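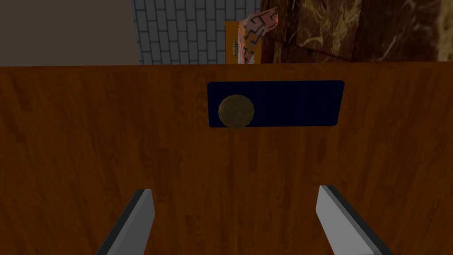
VEDHAM -- A group building a home kitchen robot at the Skester shared workshop has moved its project into simulation for the spring, and expects to go back to the real arm in April.

The project, called Jin, is a single arm with a two-finger gripper meant to open drawers and cabinet doors in an ordinary kitchen. Members have been working on it on Friday evenings since last fall. The arm itself is bolted to a bench at the back of the workshop, next to the band saw, and has not been switched on since its wrist joint was taken apart for a new bearing.

While the wrist is out, the group is running the same control software against a rendered kitchen on a computer. The simulated kitchen has drawers, doors and counters, and the colors and surface textures can be changed between runs. One front may come up in orange-brown wood grain with a round knob on a dark blue plate, and another set of cabinets may be green. The group says the changes are meant to keep the software from learning one particular kitchen and failing in the next.

The view used for training comes from a camera placed at the gripper, so the two fingers are nearly always in sight. The software gets that view and the position of each joint, and nothing else. An earlier version also used a second camera on a tripod. It was dropped in the winter after members decided that few people would want a tripod standing in their kitchen.

According to the group's build log, which is pinned up by the workshop door and also kept online, the software has now been through 4,000 simulated attempts at opening a drawer. In the most recent test set it managed 91 percent of the drawers with round knobs. The log gives no figure for narrow or recessed handles, which were added later and are still being worked on. The entry for those reads "not ready, see notes," and the notes cover mostly the angle of approach.

Round knobs are the easier case, the log says. The fingers can close on a knob from nearly any direction as long as they are centered. A thin handle has to be met with the fingers turned to match it, and a small error in the wrist angle means one finger lands on the cabinet front. On the real arm, that kind of contact cracked a fingertip last fall. The replacement tips were printed at the workshop in a softer plastic and are 7 millimeters thick.

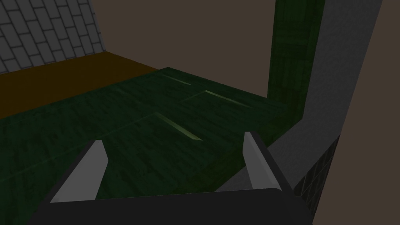

Jiltholm, a workshop across the river that has lent the group parts, would have preferred to see the arm repaired first. Its members said in a note on the build log that a simulated drawer does not stick, sag or have a spoon jammed behind it, and that the group should keep its expectations low until the gripper has pulled on a real one. They offered the use of an old kitchen base unit for that purpose.

The group has accepted the unit. It has 3 drawers, one of them with a worn runner, and will be set up in front of the arm once the bench has been cleared. The plan is to fit a round knob to the top drawer, leave the middle one with its original pull, and keep the worn one for last.

The arm will run at reduced speed during the first sessions, with a stop button within reach of whoever is at the keyboard. Skester's rules already require a second person in the room for any machine that moves by itself, and the workshop has said that will apply to Jin as well.

Work on the wrist is waiting on the bearing, which was sent in the wrong size the first time. The group has also rerouted the cable that runs down the forearm -- it used to catch when the gripper rolled past a quarter turn.

Members of the workshop can follow the simulated runs on the screen by the front desk on Friday evenings. The drawings for the fingertips are in the build log and can be copied for other projects.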